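A Steady Pair of Hands at Triltside

The grippers at Triltside come in pairs, and Mitali Jayasinghe looks after them both as one machine. If the left jaw closes a little early, she says, the right one gets checked too.

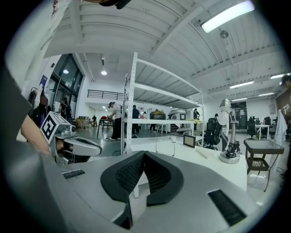

Pads, then markers

She starts with the rubber pads, wiping out the textured face. The marker cubes are next – a lifted corner means a new print.

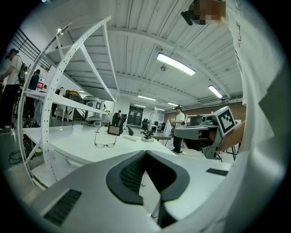 Cables take longest. She has logged 166 faults on this set, and 92 were a plug worked out of its socket. The last test is always something thin and easy to bend.
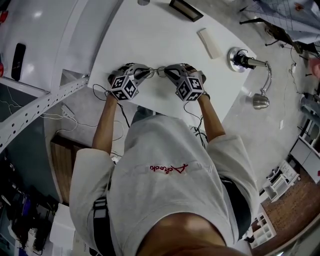 Both grippers on one pair of glasses at the white table.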